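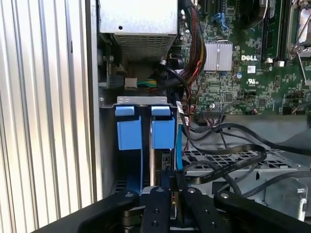 Inside of a Dell computer case, power supply at the top.

Carrasco Permits

README, last touched in July

63 investment applications lodged at the Plorkholm business desk, typed up by Martti Ikonen from forms that disagree on what a factory is. One row per application. Columns: sector, sum pledged, months waited, outcome.

Known issues: 8 rows have no outcome. Neither do the applicants. Sums under 1000 are probably in thousands; we hope so.

Corrections to Viola De Luca, who replies before 2 pm or in spring.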